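Section 4: Choosing and setting up a chore

Read this section after you have unpacked the hand tool (Section 2) and paired it with the base unit (Section 3). It covers how to pick a job the Hakgate system can learn, how to lay out the work area, and how to record the first set of demonstrations. It also says plainly which jobs the system can't do yet, so that you don't lose a Saturday finding out.

4.1 What to expect

The Hakgate learns a job by copying. A person does the job many times with the hand tool, the base unit stores each go as one demonstration, and the arm is then trained on the set. It does not understand the job. If every demonstration has the bowl on the left, the arm will look for a bowl on the left.

Jobs fall into three groups at present.

Group A: ready for daily use. Moving firm objects from one flat surface to another. Sorting items of clearly different colours into trays. Clearing cups and small boxes from a table. Placing parts into a fixture with plenty of clearance.

Group B: works with someone nearby. Picking fruit and vegetables out of a bowl. Wiping a flat surface. Folding tea towels and other square cloths. Loading the lower rack of a dishwasher. Expect to step in several times an hour.

Group C: not supported. Anything with a knife, an open flame or hot fat. Trimming or arranging live plants. Folding fitted sheets or shirts. Lifting glass when it is wet. Any job that depends on feeling how hard something is, such as testing whether a pear is ripe.

Caution: Do not attempt a Group C job by slowing the arm down. Low speed reduces the force of a knock but does not improve the grip.

4.2 Preparing the work area

1. Clear a flat surface at least as wide as your own reach. A kitchen counter or a workshop bench will do.
2. Wipe the surface and let it dry.
3. If the surface is glossy, lay a plain matt cloth over it. Fix the corners with tape so that the cloth doesn't drag.
4. Put out only the objects the job needs, plus anything that will always be there in normal use. A fruit bowl that lives on the counter should stay on the counter.
5. Switch on the lights you normally work under. Demonstrations made in daylight alone often fail in the evening.
6. Mark the edge of the work area with the green tape supplied.
7. Move chairs back so that the person holding the tool can turn freely.

Note: Ceiling spotlights can produce glare on the wide lens. If the status light on the tool blinks amber when you point it at the job, change your standing position before you change the lighting.

4.3 Holding the hand tool

1. Hold the tool in whichever hand you would use for the job.
2. Keep your wrist loose and your elbow away from your body.
3. Close the fingers fully on the object before lifting. A half-closed grip is stored as a half-closed grip.
4. Move at the speed of careful everyday work. Very slow demonstrations give a slow, hesitant arm.
5. Between demonstrations, lower the tool and let your arm rest.

You may sit or stand, but use the same posture for the whole set. The lens takes in a very wide view, and leaves, faces, lamps and hands may all end up in the recording along with the job itself. You do not need to keep people out of it. You do need the objects of the job to be in view at the start and the end of each demonstration.
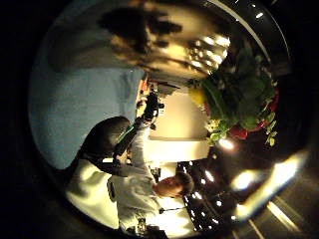 Horațiu Grecu disagrees with the advice on clearing the counter. In his view a job learned on a tidy counter is worth very little in a real kitchen, where something is always in the way, and he would sooner have sixteen messy demonstrations than twice as many clean ones. He also thinks Group B should be called what it is, a list of chores that still take a person, and that a buyer who expects to leave the room will be disappointed.

We agree with part of this. Clutter helps once the arm can do the plain version of the job. Added at the start, it mostly gives you failures that are hard to trace. The procedure below brings it in at the second stage.

4.4 Recording the first set

Stage one: plain layout

1. Press and hold the record button until the tone sounds.
2. Do the job once, from start to finish.
3. Press the button again to close the demonstration.
4. Return the objects to the start position by hand, not with the tool.
5. Move each object a little from where it was last time.
6. Repeat until you have 16 demonstrations.
7. Delete any in which you dropped or fumbled an object. Record replacements.

Stage two: ordinary layout

1. Put back the things that normally share the surface.
2. Record a further 38 demonstrations. Change the position of the other things every few goes.
3. If more than one person will tidy or set the table, let each of them record a share. People place things differently and the arm needs to see it.

Note: Two people should not hold the tool during the same demonstration. Close it and start a new one.

Training normally runs overnight. Leave the base unit plugged in with its vents clear.

4.5 First run

Caution: Stay within reach of the stop button for the whole of the first run. Keep children and pets out of the room.

1. Set the speed limit to Low.
2. Lay out the objects as in stage one.
3. Start the job from the base unit.
4. Watch five full cycles without touching anything. Stop the arm if it presses down on the surface or swings outside the green tape.
5. If all five are good, go on to the stage two layout.
6. If any fail, write down the step at which it failed. Reaching, gripping, carrying and releasing each have a different remedy (see 4.6).
7. Raise the speed to Normal only after a full session on Low with no stops.

4.6 If the job fails

The arm reaches to the wrong place. The lighting or the lens position has probably changed. Check both. If the surface colour has changed, record 13 new demonstrations on the new surface and train again.

The arm reaches correctly but misses the grip. Look at the finger pads for grease or flour. Clean them with warm water and a drop of washing-up liquid. If the pads are clean, the object may be too soft or too smooth, and the job belongs in Group B or C.

The arm drops the object on the way. Reduce the speed. If it still drops, your demonstrations may have been gripped too near the end of the fingers.

The arm will not let go. This is common with cloth and with anything sticky. Try a deeper tray, so that the fingers can open below the rim.

The arm stops and shows code 1274. It has lost sight of the work area. Remove whatever is blocking the lens and press Resume.

4.7 Chores and shop work compared

Owners often ask whether the system is better suited to the home or the workshop. The workshop is easier. At the Staltby packing site the same part arrives in the same tray all day, and the arm is left on one job for weeks. A kitchen changes between breakfast and lunch. Gilles Pichon, who looks after both of our test kitchens, keeps a separate set of demonstrations for each table and doesn't try to make one set serve for all of them. We suggest you do the same until you have at least one job running reliably.

Users moving over from the older Konstantinidis base unit should note that stored demonstrations can be copied across, but trained jobs can't. Train again on the new unit before the first run.

Go to Section 5 for cleaning, storage and replacement finger pads.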